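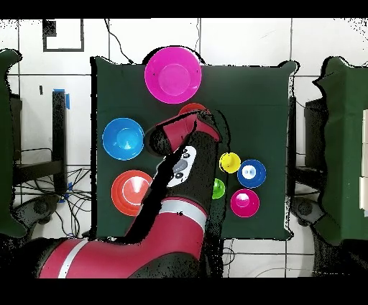
Plastic bowls, cups and balls on the green cloth, ready for sorting.

Sorting and storing coloured plastic bowls and cups

Coloured plastic tableware is cheap, light and hard to break, and most kitchens end up with more of it than the cupboard will hold. It comes home after picnics and birthday parties, gets pushed in wherever there is a gap and falls out the next time the door is opened. An afternoon is enough to put it right, and the cupboard will stay tidy if the stacks make sense.

Clear a table before you start. A square one you can walk around is best. Put a cloth over it. Plastic slides on a bare surface, and a small cup rolls a long way on tiles. Dark green is a good colour for the job because reds, yellows and light blues all show up against it, and so does any grit or dried food that drops out of them.

Bring everything out at once, including the odd cup from the laundry and whatever the kids have in the sandpit. Balls and other small toys tend to turn up in the same drawer. Leave them on the table for now and deal with them at the end.

Sort by shape first

The temptation is to sort by colour. It looks good on the table but makes poor stacks, as a deep bowl will not sit properly inside a shallow one of the same colour. Sort by shape, then by size, and let the colours fall where they like.

Start with the largest bowl. Put it at the edge of the table, out of the way, and work down from there. Wide, shallow bowls go together. Small, deep ones make a second group. Flat-bottomed dishes make a third and should not be mixed with the others. Cups and tumblers stand in their own row.

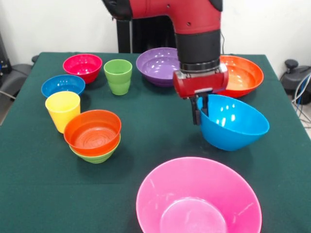
Household Pages, Graltbridge

Pick up each bowl by the near edge and tilt it towards the light. Gloss on the inside shows up scratches, cloudy patches and the greasy film that a quick rinse leaves behind. Run a fingertip around the base ring as well. Grease collects in the corner where the ring meets the wall of the bowl, and a sponge passes straight over it.

For the film, soak the bowls for 30 minutes in hot tap water with a spoonful of bicarb soda and a squirt of dishwashing liquid, then wipe with a soft cloth. Do not use steel wool or the green side of a scourer. Both will dull the surface, and a dull surface stains faster. Tomato and turmeric stains on light-coloured plastic fade if the bowl is left in the sun for a day or two, though they may not go completely.

Tumblers with ridged sides need a bottle brush on the inside and an old toothbrush on the outside. Stand them upside down on a rack with a gap underneath so the air can get in.

Throw out anything with a crack that catches your fingernail. A cracked bowl is still useful in the shed for screws or seed, but mark it so it does not find its way back to the kitchen.

Stacking

Bowls must be completely dry before they are nested. Two damp bowls will grip each other and smell musty by the end of the week. Leave them out overnight if the weather is humid.

Keep stacks to 5 bowls or fewer. Taller ones lean, and the bottom bowl is never used. If you are putting them away for the winter, as many people do in April, lay a square of paper towel between each pair.

If two bowls have stuck, stand the lower one in warm water and fill the upper one with cold. Wait a minute and twist gently. Do not lever them apart with a knife.

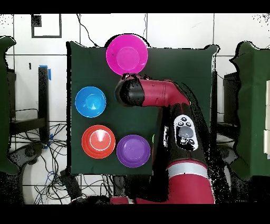 By the Home and Kitchen Desk, 28th August

Once the cups are off the table and only bowls are left, decide what goes where. The bowls you use every day belong on the shelf between hip and shoulder height. The big serving bowl can go up high, as it weighs very little and will do no harm if it slips. Children's bowls go in a low drawer where the children can reach them and put them back.

We used a Pesska drawer divider for ours. It has 7 slots and fits a drawer up to 80 centimetres wide. A strip of thick cardboard cut to the depth of the drawer works nearly as well. The Gronari shelf risers are sturdy, but check the height between your shelves before buying, and note that the narrow Kivi basket is too small for anything wider than a cereal bowl.

Store cups upright if the cupboard has a door and upside down if the shelf is open. Do not nest tapered tumblers too tightly. Drop each one in and leave it, without pressing down.

Balls and toys go back to the toy box. Shake the cloth outside, wash it on a warm cycle and keep it folded in the same cupboard for next time.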